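Lestcombe Workspace Practice
Handout 4: Clearing and setting a small work surface
Prepared by Liesl Mayrhofer

Scope

This handout covers the arrangement of small items on a table used for repeated handling tasks. It assumes the reader has completed Handout 3 (lighting and glare) and has a copy of the Korau record sheet. Storage of items between sessions is treated separately in Handout 6.

4.1 Work area and margin

The work area is the part of the tabletop in which items are placed, picked up and returned. The margin is everything outside it. Fixed equipment, cables and mounting hardware belong to the margin even where part of the equipment extends over the work area. Items are not stored in the margin during a task, including items that are finished with.

The boundary need not be marked. If it is marked, use low-tack tape and remove it at the end of the session. Tape left in place collects dust along its edge and will lift when a flat item is pushed against it.

4.2 Surface color

A pale, even surface is preferred for small items. Dark items are found quickly against it, and crumbs or loose fasteners show up before they get under something. White items are harder to see on a pale surface and should be set with more space between them. Patterned mats are not used.

4.3 Number of items

Set out only the items named on the task sheet. A small set leaves room to turn each item without touching its neighbor. In the layout below, five small objects lie on a pale mint-green tabletop, in the open area enclosed by two arms mounted on a black plate.
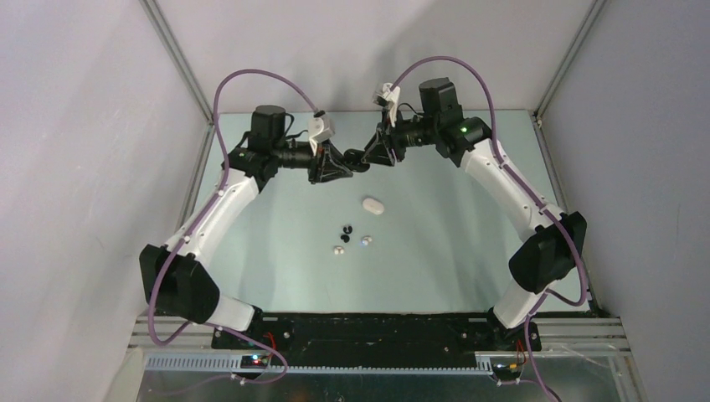 4.4 Spacing

Leave a gap of at least 23 mm between neighboring items. Measure between the nearest points, not between centers. For items longer than 100 mm, measure with the item in its resting position, and measure again if it rolls or tips when released.

Items that nest or stack are set separately unless the task sheet states otherwise.

4.5 Clearing

Remove items in the reverse of the order in which they were set. Wipe the surface with a dry cloth, working toward one edge. Enter the item count on the Korau sheet before the next set is brought to the table.

Exercise

Work in groups of 2. One person sets the items from the task sheet; the other checks the gaps and records them. Exchange roles and repeat with the second sheet. Hand completed records to Darius Dobre.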